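The night the radio station went quiet in Stusow

By Taha Tawfik
January

In our last newsletter I promised to write something on the dock strike in Stusow and the night when the governor's guard changed sides. Many of the older members know this story from their parents. The younger ones know only the street name, and some of them think that Donwood was a general. He was a customs clerk. I will try to put the events in order, as far as the papers and the memories allow me.

The strike started on a Tuesday, at the grain sheds. The port company had cut the pay for night work and the men of the night shift did not go in. By the evening the day shift had joined them. The company's own count, which I have seen in the copy kept at Plonevberg, gives 3,000 men outside the gates. The union paper gave a much higher number, but it did not say how it counted, so I prefer the company's number here. A company has no reason to make a strike look bigger than it was.

For the first days there was no violence. The men sat along the sea wall, and women brought food from the Hajji quarter in carts. The governor was away in the capital and his deputy did not want to decide anything without him. He sent two telegrams and received one answer, and the answer spoke only of the price of flour. I have read this telegram several times and I still do not understand it. Maybe it was the answer to an older question.

Then the company brought workers from the inland villages, in 12 trucks. These people had been told that there was work in Stusow, and they had not been told about the strike. When the trucks arrived at the lower gate, the strikers did not let them pass, and a policeman fired. A boy of 15 was hit in the shoulder. He lived, and later he had a bicycle shop, but that afternoon everyone in the town believed that he was dead.

The governor's guard was called from the barracks at six in the evening. It had 20 men on duty. Most of them were from the same streets as the strikers, and the sergeant had a brother in the grain sheds. They marched to the lower gate, stood there until it was dark, and then the sergeant asked Donwood, who was speaking for the strikers, if his men could have some tea. This is how the guard changed sides. There was no speech and no flag, although the painting in the town hall shows both. 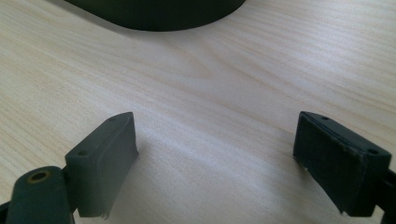
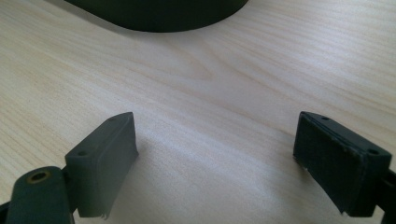 Karim Ezzat wrote to me after he read the draft of this piece, and he does not agree with me on the tea. In his family it was always told that the guard refused the order already at the barracks, and that they came to the gate without a bullet in their rifles. He says that the tea came later, and that the sergeant was ashamed of the tea story all his life, as it made him look like a man who could be bought for a cup. Karim also writes that his grandmother was one of the women with the carts, and that she remembered the guard walking slowly, "like people going to a funeral of somebody they did not like."

I thank him for this. I cannot say which version is right. The barracks book for that week is missing from the Plonevberg collection. The page numbers jump, and the binding was not broken, so I think that the pages were taken out before the book was bound. The two statements we have from guardsmen were both made many years later, and they do not agree on the hour or on the weather.

What we know better is what happened with the radio. The station stood on the hill behind the Hajji market and it had one announcer and one technician at night. When the deputy heard that the guard was with the strikers, he telephoned the station and ordered them to read a statement that the town was calm. The announcer read it once. When the deputy ordered him to read it again, he said that the transmitter had a fault. The technician confirmed the fault. The station stayed silent until the next morning, and in the villages people understood from this silence much more than they would have understood from the statement.

The deputy left the town before sunrise in a fishing boat. The company restored the old pay for night work within the week. The inland workers were the ones who got nothing. They were sent home in the same trucks, and I did not find any paper that says if they were paid for the journey. I would like to write about them separately, if I can find even one family that remembers.

If somebody among our readers has letters, a pay book or a photograph from those days, please bring it to the reading room or write to me. I need to see it only for one afternoon, and it goes back with you. I am also looking for the announcer's name. In the station's list for that month there are only his initials, and the second letter is not clear.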